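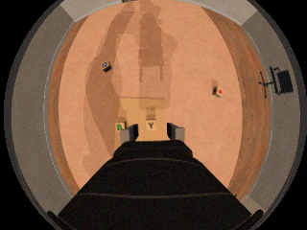

4 min read

Workshop notebook, February 3, 2020

Grerine glaze, second round of tests. Kiln unloaded first thing, still warm on the bottom shelf, gloves needed. Writing it up before I forget which shelf was which.

Short version: crawling is mostly gone. Pinholes are not. Color better than November but still too gray on the Acuña clay.

What went in: the Acuña body (the red one, new bag, not the bag with the hole) and the leftover white stoneware. Same tile shape for both, same hand on the dipping. Batch was 700 grams dry, sieved twice, left over the weekend with the lid on. It had settled hard. Took forever to get it moving again and I think there were still lumps at the bottom when I did the first tiles, so don't trust the first few. They're marked with a scratch on the back.

Specific gravity: forgot to take it before dipping. Took it after. Useless number, left it out. PLEASE take it before, there is a syringe in the drawer now.

Dipping. Short dip on half, long dip on the other half. Short dip looked too thin going on and came out fine. Long dip ran on both clays, worse on the white, and one tile is now a permanent part of the cookie under it. Shelf is ok. Kiln wash did its job for once.

Firing. Slow start, 2 hours with the lid propped, then normal program. The Deteck controller read 81 when I closed the lid, which seemed high but it had been on for a bit. Cones on top and bottom. Top cone down and touching, bottom cone barely leaning. So we still have the cold bottom problem and everything I say about color has to be read with that in mind. I keep putting the red clay on the bottom out of habit and then complaining its dull. Swap them next time.

Soak was 30 minutes at the top. Had meant to do longer, set it wrong, noticed when it was already cooling. Pinholes could be that. Could also be the bisque, which was fast. Can't tell the two apart from one firing so no point arguing about it here.

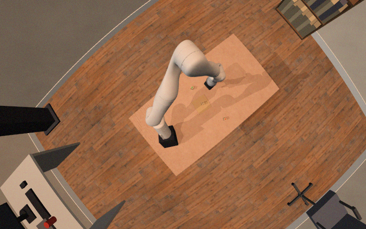 The tiles from the top shelf have a nice break over the ridges, brown where it's thin and a soft green where it pools. Bottom shelf ones hardly break at all. More like a matte putty. I don't hate it, but it isn't what the jar label says and we can't sell it as the same glaze.

Crawling: two spots on one tile, both at the corner where I held it, so that's fingers and not the recipe. Wiped all the others with a damp sponge beforehand. Keep doing that. Sponge was the yellow one, it's falling apart, crumbs in the bucket. Need a new one.

Brushed version. Mixed a cup of the same batch with gum and put it on with the flat Proline brush, three coats, let each one dry to chalky. First coat always looks terrible. Third coat dragged the second one around on the white clay, less on the red. After firing you can see every stroke on the flat side and none on the textured side. Customers brush, mostly, so the flat side matters more than I'd like. Try more gum? Or less water. One change at a time.

Also tried it over the black slip. Very good on the mug, blotchy on the tile. Mug was thicker slip. Didn't write down how thick, it was the end of the jar.

Water test on the mug: filled it, left it on newspaper. Dry underneath so far, will look again tomorrow. Lemon test not started, no lemons.

Things that annoyed me:
scale drifts when the heater kicks on, move it to the other bench
underglaze pencil number 4 burned off completely, use the iron wash for the tile numbers
someone put the test tiles from the old clear in the same box as these, I've seperated them but a couple may be wrong
dust mask filters are out

Next firing:
red clay on top, white on bottom
gravity BEFORE dipping
full soak, check the program before walking off
short dip only
slower bisque on half the tiles, mark those with a dot
leave everything else in the recipe alone, even the part I want to change

If pinholes are still there on the slow bisque tiles with the full soak then I'll go back to the recipe and look at the whiting. Not before.

Tiles are in the gray tray by the window, top shelf ones on the left. The stuck one is in there too, mind the edge, it's sharp. Bucket is relidded and labeled. Cleaned the sieve. Did not clean the mixer, will do it in the morning.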